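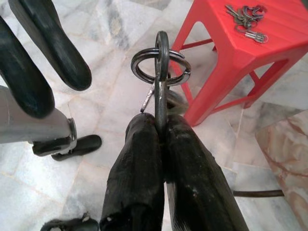 The Adcombe key hook in dark gray metal, with a split ring through the loop.

We have sold a good many hooks over the years, and the Adcombe is the one customers write back to us about. It has a narrow, tall loop and a darkened finish that is meant to look a little rough – if you like your hardware bright and mirror-smooth, have a look at our Cormier range instead, where you'll find plenty to please you.

The loop is long enough to take a standard split key ring with room to spare, so you can slide your house keys on in the evening and leave the shed key and the mailbox key hanging there all week if that's how your household runs (ours certainly does). Arne Weidemann drew the first version for his own back hallway, and apart from a slightly longer shank we have left his drawing alone.

We make them in small batches at our Urside workshop. The last batch was 592 hooks and we were nearly sold out by the end of August, so please do order early if you need a matching set for a rental or an office.

Item number: 964
Finish: darkened metal, dark gray
Sold: singly or in packs of 2
Key ring: sold separately

Wipe with a dry cloth now and then and skip the metal polish, please, as it takes the dark color off. Small differences in shade from one hook to the next are normal.

Ordering for a hotel or a school? Write to us for trade prices and we'll happily work something out.

Page updated 14 March 2023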